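Startseite | Ratgeber | Unterwegs | Ordnung | Über mich

Den Tagesrucksack ausräumen und neu packen

von Selim Yazıcı

Zweimal im Jahr, meistens im Juli vor den Ferien und dann noch einmal, wenn es abends früher dunkel wird, räume ich meinen Rucksack ganz aus. Ganz heißt wirklich ganz, mit umgedrehten Taschen und allem Krümelkram, der sich in den Nähten sammelt. Ich fahre fast jeden Tag mit dem Rad von Plutov nach Keltness und wieder zurück, das sind im halben Jahr rund 1.000 Kilometer, und da wandert so einiges in die Tasche, das eigentlich nur einmal mitfahren sollte. Ein halbes Stündchen müsst ihr dafür einplanen, mit Kaffee dazu auch gern etwas mehr.

Was ihr braucht

Einen freien, hellen Tisch, auf dem man schwarze Kleinteile gut sieht (auf meinem dunklen Küchentisch habe ich früher ständig etwas liegen lassen!), ein feuchtes Tuch, eine kleine Bürste und zwei Beutelchen mit Reißverschluss. Eine Kiste für alles, was nicht mehr mitkommt, ist auch schön, ein Schuhkarton tut es genauso.

Schritt 1: Alles raus

Legt den Rucksack auf eine Seite des Tisches, damit daneben Platz bleibt. Fangt mit dem Hauptfach an und nehmt euch dann die Außenfächer vor. Bei einem Rucksack mit 31 Litern, wie ich ihn habe, verschwinden kleine Sachen gern ganz unten in den Ecken, also ruhig mit der ganzen Hand hineinfahren und einmal am Boden entlangstreichen. Die Träger lasst ihr einfach liegen, wie sie fallen, die kommen später dran.

Schritt 2: Kleinkram auslegen

Jetzt kommt der Teil, den ich am liebsten mag. Legt die kleinen Sachen mit etwas Abstand hin und schaut sie euch in Ruhe an: Batterien, Licht, Kabel, Schere. Übereinander gehäuft sieht man nichts, und dann landet doch wieder alles dort, wo es vorher war.

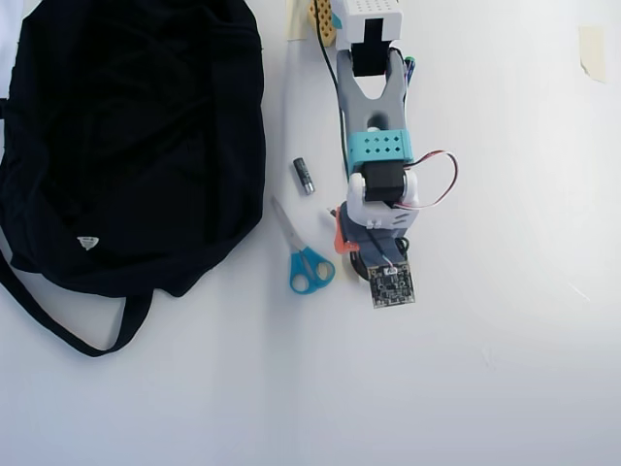
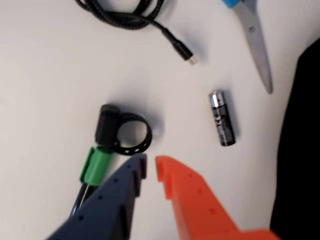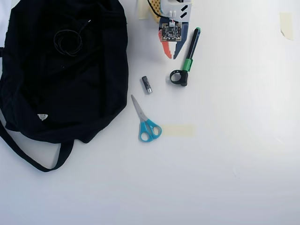
Im ersten Bild Batterie und Schere neben dem Rucksack, im zweiten Fahrradlicht, Batterie und Kabel, im dritten das aufgerollte Kabel oben auf der schwarzen Tasche.

Schritt 3: Batterien prüfen

Lose Batterien sind so eine Sache. Man weiß nie, ob man die volle oder die leere eingesteckt hat. Ich habe mir angewöhnt, jede einmal ans Prüfgerät zu halten und die guten mit einem Streifen Kreppband zu markieren. Leere kommen in die Sammelbox im Supermarkt. Wer Akkus benutzt, ist mit 2.000 mAh für die üblichen Kleingeräte gut versorgt, und beim Einpacken bitte die Pole abkleben oder ein Döschen nehmen, damit sie nicht mit Schlüsseln oder Münzen in Berührung kommen.

Schritt 4: Das Fahrradlicht

Einmal einschalten, einmal ausschalten. Dann das Gummiband auf feine Risse ansehen, am besten leicht über den Daumen gezogen, besonders rund um die Löcher. Mit dem Tuch abwischen und an der Luft liegen lassen, bis der Rest erledigt ist. Das Licht bekommt bei mir immer das oberste kleine Fach, und zwar allein, sonst suche ich es im Dunkeln zwischen Taschentüchern und Kaugummi.

Schritt 5: Kabel aufrollen

Nehmt ein Ende zwischen Daumen und Zeigefinger und legt lockere Schlaufen, etwa so groß wie eine Untertasse. Nicht um die Hand wickeln und dabei ziehen, das mögen die Stecker gar nicht! Ein kleines Klettband hält den Ring zusammen. Geflochtene Kabel sind ein bisschen widerspenstig und springen gern wieder auf, da hilft es, die letzte Runde quer durch die Mitte zu führen.

Schritt 6: Die Schere

Eine Schere im Rucksack ist Gold wert, für Paketschnur, Kabelbinder oder das Preisschild am neuen Schal. Sie gehört aber geschlossen hinein und mit der Spitze nach unten in eine feste Hülle. Ich nehme dafür ein altes Brillenetui aus dem Laden von Akyol, das Stück Filz darin habe ich nachträglich eingeklebt. Vor einer Flugreise kommt sie natürlich raus.

Schritt 7: Ausbürsten und einräumen

Den leeren Rucksack kopfüber ausschütteln, die Nähte ausbürsten, die Träger gerade ziehen und die losen Gurtenden aufrollen. Dann kommt das Schwere nach hinten an den Rücken, Kabel und Batterien wandern je in ein eigenes Beutelchen, und das Licht kommt ganz zum Schluss nach oben. Den Schuhkarton stelle ich am selben Abend noch in den Flur, mit einem Zettel drauf, was davon in den Keller soll.

Kontakt | Impressum | © Selim Yazıcı | Nach oben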